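Soap dish

A soap dish is a shallow holder for bar soap, kept beside a sink, bathtub or shower. Its main job is to hold the bar clear of standing water, which softens the soap and shortens its useful life. Most are made of ceramic, plastic, metal, glass, stone or wood.

Construction

The common two-piece type consists of an outer tray with a raised rim and a removable insert. The insert is slotted or perforated and often carries parallel ridges, so that the bar rests on narrow lines of contact and air can reach its underside. Water passes through the slots and collects in the tray. One-piece dishes have molded ridges and may drain through a spout at one end.
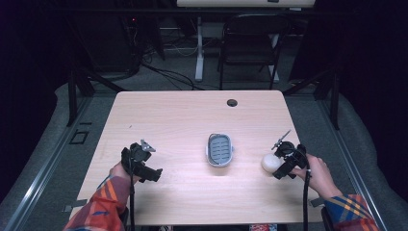 Oval and rectangular outlines are the most widespread. An oval dish suits the usual shape of a worn bar and has no corners in which residue can build up. Round dishes are used mainly for ball-shaped or shaving soaps. Wall-mounted models are fixed with screws, adhesive or suction cups; recessed ceramic models are set into the tile.

Sizes and variants

The Skisa pattern, drawn by Tyra Rønning for the housewares maker Tidomska, has a tray 36 mm deep with an insert raised 8 mm above the floor. A travel version with a snap lid was sold under the name Grokico.

Maintenance

Soap residue hardens in the slots and blocks drainage. The insert is lifted out and soaked in warm water, then brushed along the ridges. Limescale is removed with diluted vinegar, except on marble and other acid-sensitive stone.

See also: Soap dispenser; Soap saver; Washstand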